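About Stulwood

Small robot arms for kitchens, canteens and teaching rooms
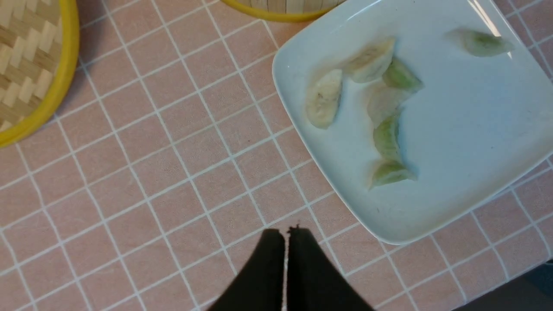

Stulwood is a small company in Denavport. We build, rent and look after table-top robot arms for places where food is prepared and served in small amounts. We started with four people in one rented workshop behind the fish market, and today we are 16. Most of us came from repairing other machines: lifts, bakery ovens, ticket gates, one from hearing aids. We still repair things more often than we invent them, and we think this is visible in how our products are made.

Our main product is called Pluten. It is a kit with one arm, a two-finger gripper, a small camera at the wrist, a control box and a folder of printed instructions. The folder is thick. Customers laugh about it when the box arrives, and later they phone us to ask for a second copy.

What Pluten does

Pluten picks up pieces of food and puts them down somewhere else. It moves cut fruit from a plate to a basket, bread rolls from a tray to a bag, boiled potatoes from one dish to four dishes. It does this slowly compared with a person. A person who has done the work for a week will always be quicker, and we tell this to every customer at the first meeting. The use of Pluten is in long, quiet work: the hours before breakfast in a hotel, the packing of snack portions for a school, the sorting of samples in a tasting room.

Soft and slippery food is the difficult part, and it is where we have put most of our time. A piece of melon with its skin on is two different materials, and the gripper must be content with both. If it closes too hard, the flesh breaks. If it closes too softly, the piece turns and slides out. The camera sits close to the fingers so that the arm can choose the angle at the last moment, when it is already near the food. Earlier we used one camera above the table, and the arm itself was always hiding the thing we wanted to see.

We also work with ordinary tables. In the first two years we tested on a grey steel bench, under good lamps, and our results were very nice. Then we brought the arm to a customer who had a patterned tablecloth and shiny plates, and the results were not nice at all. Reflections on a glazed plate were taken for food. The lines of the cloth were taken for the edge of the table. After this we went to the second-hand shop and bought cloths, baskets, trays and dishes, and we have continued to buy them. Our test room now looks like somebody's grandmother has moved in, and every new version of the software must pass on all of the cloths before it leaves the building.

How the arm is taught

Pluten learns a task from being guided. A member of your staff holds the handle and leads the arm through the movement, and the arm keeps what the camera saw and how the fingers moved. For a simple task, such as moving pieces of one fruit between two containers, we ask for 38 guided rounds. For mixed plates it is more, and we agree the number with you after we have seen the food.

We prefer that the teaching is done by the people who normally do the work. They know which pieces are picked first, how full a basket should be, and which piece has to be thrown away. Our own engineers do not know this. One of our trainers will be with you for the first two days, and after that you can send us questions by telephone or e-mail. The telephone is answered from seven in the morning, which is late for bakers, and we are sorry about that.

What you can get from us

Rental. Most customers begin here. The shortest period is three months, and the price includes the arm, the training days and the replacement of worn finger covers. You can send the kit back in the same box.

Purchase. The complete kit costs 2,350 a quarter if you buy it over two years, with service in the price. After the two years it belongs to you, and we continue to sell spare parts. We still keep parts for the very first model.

Visits for schools. We bring one arm, a table and food to your school for a half day. Pupils guide the arm themselves in small groups. Please tell us in advance about allergies. The visits are full from February until the summer holidays in most years, so it is wise to write to us in autumn.

Repairs. We repair our own arms and, when we are able, arms of other makers. We look at the machine first and give you a price before any work starts.

What we do not do

We do not sell arms for raw meat or raw fish. The cleaning rules are strict, our present joints have small gaps in them, and we are not satisfied with the covers we have tried. We do not offer cutting or peeling either. The gripper holds no knives, and the software will stop if somebody fixes one to it. We know about this because it was tried.

We also do not promise a saving in staff. In the kitchens where Pluten has stayed longest, the same people work there as before, and they have given the arm the tasks which they liked least. If your plan depends on having fewer people, we will ask you to calculate it again together with us, and perhaps we will advise you to wait.

The workshop

You will find us in the old Lukoševičius building, on the harbour side, up the outside stairs. The Lukoševičius firm made wooden crates here for many years and the name is still painted on the wall, larger than ours. The ground floor is for assembly and repairs. Upstairs are the test room, the office and a kitchen where the tested fruit is eaten if it was not on the table too long.

We have at present nine arms in the test room, and at least one is usually free for visitors. You are welcome to bring your own food and your own dishes. It helps us very much, especially if the dishes are difficult: very white, very shiny, or with a high rim. A first visit takes roughly two hours and costs nothing. Please write before you come, as the outside door is locked and the bell cannot be heard when the compressor is on.

Working with us

We look for new colleagues once or twice a year, mostly for assembly, training and customer service. It is not necessary to have studied robotics. It is necessary to be patient, to write clearly, and to be able to carry a 9 kilogram box up the stairs. Open places are shown on the jobs page, and when the page is empty we have no open places, but we read all letters and we answer them.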